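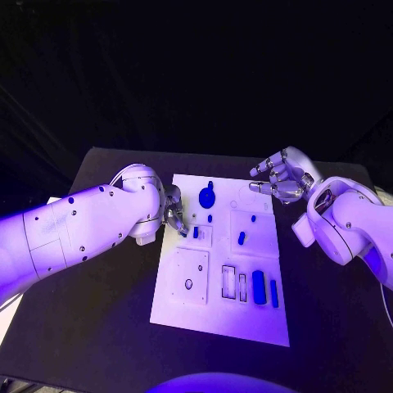 The Brovow Board: Designing a Tabletop Peg and Knob Task
Second-year project report
Majdi Karaki
Department of Product Design, Brorkunbridge

1. Background

The brief asked for "a flat object that gives fingers something to do". I have read it many times and it has never become longer. My answer was a task board: one sheet that lies on a table, with pieces to pick up, turn, press or put back where they came from. Toys of this kind exist for toddlers, and rather more expensive versions exist for clinics. I wanted something in between that could be laid on any table and put away on a shelf afterwards.

The project was called Brovow after the first word I could make from the letters left in the workshop's sticker set. I meant to change it before December and didn't.

2. Requirements

My supervisor wanted measurable requirements, so I wrote some. The board had to be no wider than 500 mm, because that is the width of the shelf in the Kinyua Room. It had to stay flat on a table without clamps. Every loose piece needed an obvious home. The pieces had to be easy to tell from the board at a glance, including in poor light, which I put in as a formality and came to regret.

The budget was 30 pounds for materials. Evwood sold me offcuts at a friendly price and charged an unfriendly one for delivery.

3. Early versions

Version one was a tray of loose parts. Testers liked it and immediately carried parts of it to other tables. Version two fixed everything down, and was very tidy and very dull. After one go at it a classmate asked where the activity was.

Version three had recesses cut straight into the sheet with nothing raised round the edge. A peg that missed its recess by a few millimetres simply rolled off to start a new life under the radiator. I spent more time on my knees during that week of testing than in any other part of the degree so far.

4. The current board

The board is now a white rectangular sheet with the pieces and recessed features laid out across it. White was chosen so that a blue piece would stand out, and it does. It also shows every pencil mark I have ever made.

The small blue peg has its own square tray. I drew the tray round at first, to match the peg, but in testing people tried to turn it, having decided that anything round was a dial. A square tray is read as somewhere to put things. The corners collect crumbs, so it has a use between sessions as well.

The round blue knob sits near the far edge, towards the middle. It is a disc with a short stem rising from the top, and the stem went through more revisions than the rest of the board put together. Too tall and people used it as a lever, too short and they ignored it and gripped the disc by its rim. The present stem can be pinched between thumb and finger, and that was the movement I wanted. Putting the knob at the far side means you have to reach over everything else to get to it. I have described this in my notes as "progressive difficulty", although the first time it happened I had the drawing upside down.

5. The room

Testing took place in the Kinyua Room, which belongs to the drama students in every sense except the timetable. It has black drapes, a dark table and lighting in a bluish violet that somebody must once have asked for. I could not find the switch that would make it normal. Neither could the drama students, who seemed surprised that I wanted to.

Under that light a white board takes on the colour of a weak blackcurrant drink. The contrast with the table is excellent, though, and the edges of the sheet are easy to find. Blue pieces under blue-violet light are another matter. I had picked blue under the workshop tubes, where it looked cheerful and distinct, and I would now test any colour in the worst room available before ordering it.

6. Results

Over the testing period I logged 342 attempts at the peg task with versions three and four. Version four, with the tray, sent far fewer pegs to the floor. The knob results are harder to read because I changed the stem halfway through and forgot to note down when - the spreadsheet has a column called "new stem?" in which every entry is a question mark.

Comments from testers were mostly kind. Several asked whether there was a right order to do things in. There isn't, but I have stopped saying so, as people seemed happier when they suspected one.

7. What I would change

The underside needs a better grip. The board stays put if handled gently and wanders if not, and I would sooner fix the board than the people. I would also try one piece in a warm colour, orange probably, and leave it in the Kinyua Room overnight to see if it survives both the lighting and the drama students.

Drawings for all 4 versions are in Appendix A. Appendix B is the delivery invoice.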